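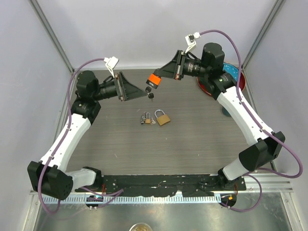 我一直觉得，要看一对夹爪好不好，别让它抓方块。方块谁都会抓。去年我在展会上看了一下午机械臂码积木，回家路上一个型号都没记住。所以这回去 Kashindye 的工作间，听说他们拿挂锁和钥匙来比夹爪，我当场就把回程票改到了晚上（改签费比午饭还贵，值！）。

挂锁这东西，想想就知道有多坏心眼。锁身是黄铜块，又重又滑；锁梁是亮闪闪的圆钢，灯一照全是反光；钥匙更烦，薄薄一片，平躺在桌面上，指尖稍微厚一点就铲不进去。最要命的是这活儿得两只手干，一边拿锁一边拿钥匙，哪边歪了都白搭。我在家用自己的手开信箱，还经常要捅两下呢。

这次比的主要是两套指头。一套来自 Panero，硬，内侧带弧，前面收成一个楔形的尖；另一套是 Treltanell 的，平直、宽厚，贴了一层软垫，摸起来像新买的鼠标垫。臂没换，相机没换，控制器也一直用 Losora 的那款，只换手指。每套指头跑 52 次，从桌上散放的锁和钥匙开始，到钥匙插进锁孔为止，中间掉一次就算失败。规则简单得我都能当裁判，后来我还真当了一会儿，拿着记号笔画正字，画得很神气。

先说 Treltanell。刚上手的时候我特别看好它，软垫贴着锁身，稳稳当当，怎么晃都不滑。可一到钥匙就露馅了。垫子太厚，碰到桌面先把自己压扁，钥匙还在原地躺着。有几回它好不容易夹住了钥匙头，一抬起来，钥匙在软垫里慢慢转，转到最后头朝下，像个喝多了的人靠着墙往下溜。我在旁边急得直跺脚，恨不得伸手进去扶一把。

Panero 那套的脾气刚好相反。夹钥匙很利索，尖头往下一探就起来了。夹锁反而要挑位置，得让锁身靠进弧面里，下面再有一截托着，才不会打滑。位置没找对，锁就在两指之间一歪，当啷一声掉下去。那声音我现在还记得，头一个小时我每听一次都要哆嗦一下。

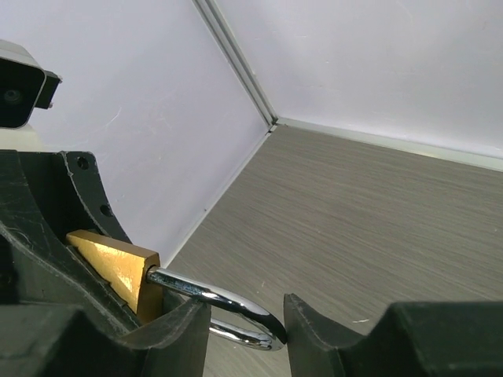
靠进弧里这一招，是工作间的人慢慢试出来的。他们最早让两根手指正对着夹锁身的宽面，看着很对称，很漂亮，结果力一大就往外挤。后来改成斜着进，先让弧面碰到锁，再收另一边，收到刚好够就停。听着没什么，可调“刚好够”花了他们整整 11 个晚上。夹紧了，锁梁会跟着偏；夹松了，钥匙一顶锁就转。我问能不能给我看看最后定下来的力是多少，他们把屏幕往我这边一转，满满一页曲线，我很认真地点了点头，一根也没看懂。

手指磨损也值得唠叨两句。做工业夹具的人大概早就见怪不怪，我是头一回凑近了看，硬指头用久了浑身都是白道子，铜锁钢钥匙天天刮，跟老菜板似的。磨花了会不会影响抓取？工作间里意见不统一。有人觉得表面粗一点反而咬得住，有人一看见掉渣就想换新的。我偏向后一派，不过我没花过那个钱，说话轻巧。

再说相机。以前我总以为架在高处那台最重要，看得全嘛。这趟下来我改主意了。高处那台负责告诉你锁在哪儿、钥匙在哪儿，可两只手一凑到一块儿，钥匙就被自己的手腕挡得严严实实。这时候全靠腕上那两个小镜头，它们贴着指头看，钥匙齿朝哪边一目了然。我们试过把腕部相机关掉再跑 16 次，惨不忍睹，我画正字的手都闲下来了。

腕部相机也有自己的毛病，离得太近，画面里一大半是自己的手指，稍微一转，整张桌子都斜过去，人看久了会晕。我盯着监视画面看了半个钟头，站起来的时候扶了一下椅背。线缆也得小心伺候。手腕转的角度一大，线就绷，绷了就拽，拽了画面就抖。卡扣往上挪一点、弧留大一点，立刻好很多。这种事说明书里一句话就带过去，现场能折腾掉半天。

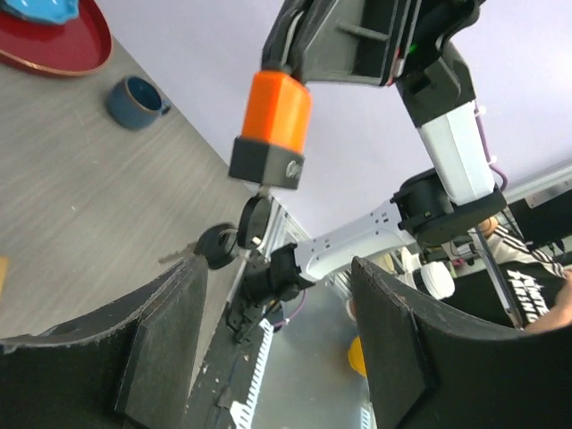

钥匙头的形状我也想夸一夸。带塑料头的那种对机器手特别友善，厚，有孔，随便捏住哪儿都行；整片金属的就难伺候多了，平躺着几乎没有下手的地方。工作间试过让一只手先把钥匙拨到锁旁边，借锁身当墙，再用指尖撬起来。那动作跟我捡掉在地上的硬币一模一样，我看得哈哈大笑，笑完又有点佩服。

桌上故意还留着杯子、托盘这些跟任务没关系的东西。我起初以为是谁懒得收，问了才知道是要看 Losora 那边的程序会不会被带偏。清清爽爽的桌子上跑得好，换到真实的厨房台面就傻眼，这种事我见过不止一次，我家那台扫地机就是典型，见了拖鞋就犯愁。

至于控制器，我只能说点外行话。两条臂要交接东西，时间差一点点都看得出来，一边松早了，一边还没捏住。Losora 这款的好处是两边走得齐，坏处是启动慢，每次重启够我去接一杯水再慢慢走回来。那天重启了好几回，我喝了很多水。

收工前我赖着不走，求他们让我遥操作试了 2 次。头一次我连锁都没夹起来，爪子在锁旁边开了又合，合了又开，像在跟它打招呼。第二次总算把一把小锁提离了桌面，正得意，手一抖，当啷。

要是现在让我掏钱，我会选 Panero 的硬指头，再厚着脸皮问一句能不能在弧面里贴薄薄一条软垫。Treltanell 我会留给装杯子、装水果的活儿，它夹圆东西应该挺温柔。工作间打算下一轮就试贴垫的版本，顺便换一种更薄的钥匙，我已经跟他们说好了，到时候记号笔还归我拿。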